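Home | Hardware | Gripper notes | Gallery | Downloads | Contact

Gallery: hand and controller comparison on the Ulatano upper body

Posted May 15, 2021

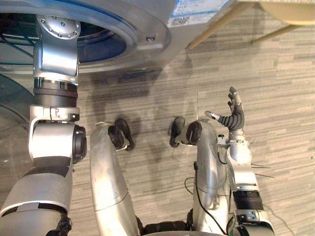
The comparison covers two multi-fingered hands and two arm controllers, all tested on the same robot. The hands are the Trisoda T-series and the Hovetti low-profile unit. The controllers are the stock Ulatano board and the Oksanen replacement, which takes the same connector after a small change to the loom. Tests began in February and the last set of grasps was finished this week.

Most published figures for hands of this size come from bench mounts, with the wrist clamped and the object presented square on. Those figures are of limited use once the hand is on an arm that bends at the elbow and sags under its own load. We wanted numbers taken with the whole arm in the loop, including cable drag and the view from the head camera.

Camera position

The head camera looks almost straight down past the front of the body. Both arms enter the view from its edges, and the legs and feet take up the middle. With the hand raised and open, the fingers are seen against the carpet, and the carpet has a streaked grey pattern which the segmentation does not like. Black ribbed finger sections on grey streaks gave the poorest outlines of any background we tried. The pale tip of the thumb was found reliably. For the later runs we tracked the thumb tip first and worked outwards from it to the other joints.

Shadows are the second problem. Under ceiling light the robot throws a soft shadow on the floor, and the outline of an arm in shadow is close enough to a real arm to upset a simple threshold. A depth check removes nearly all of these false hits. It costs one frame of delay.

Part of a circular metal housing also sits in the upper left of the view. It is fixed relative to the lens, so a static mask deals with it. The mask has to be redrawn whenever the camera is refitted, as the seat allows a little rotation.

Test method

Each pairing of hand and controller was given the same six objects: a steel rod, a foam block, a mug, a roll of tape, a flat card and a bag of dried peas. Grasps were commanded from a fixed start pose with the fingers spread. A grasp was scored as good if the object stayed in the hand through a lift, a quarter turn of the wrist and a hold. Dropped objects were scored as failed, even where the hand had closed correctly. We logged 1859 grasps in total, after discarding those where the cable had snagged.

Controllers

The loop rate was set to 2000 Hz on the Oksanen board and left at the default on the stock board. The faster loop made little difference to the mug and the rod. It helped with the foam block, where the stock board tended to close too far before the force limit took effect. The Oksanen board runs warmer and needs clear space on both sides. Its fault codes are also poorly documented, and code 151 is given two different meanings in the same manual. In our tests it always meant a lost encoder count.

Position hold with the arm extended was steadier on the stock board. We put this down to tuning. The gains supplied with the Oksanen board appear to be meant for a lighter forearm, and we ran out of time to replace them properly.

Hands

The Trisoda was better on the rod, the mug and the tape. Its thumb opens wider, and the approach angle can be sloppy without spoiling the grasp. The Hovetti was better on the flat card, where its thinner fingertips could get under the edge. Neither hand was good with the peas. Both let the bag slump out between the fingers during the wrist turn, and a glove with a rubber palm improved matters only slightly.

Backlash at the base of the fingers grew on both hands during the tests. It was easier to take up on the Trisoda, which has an adjusting screw on the outside. The Hovetti has to come off the wrist first.

Settings and logs are on the downloads page. The raw camera files are too large to host and can be sent on request. The next set will repeat the foam and card tests with retuned gains and a plain mat on the floor.

Comments (3)

gantry_leg: Did you try the Oksanen at the default rate as well? Hard to separate the board from the loop speed otherwise.

Site reply: A short run only, on the foam block. It over-closed slightly less often than the stock board. Not enough grasps to publish.

m4washer: Same trouble with code 151 here. Swapping the encoder lead cured it.

Related
Wrist adaptor drawings for Trisoda and Hovetti hands
Masking fixed parts in a head camera view
Ulatano loom changes, revision notes
Force limits on soft objects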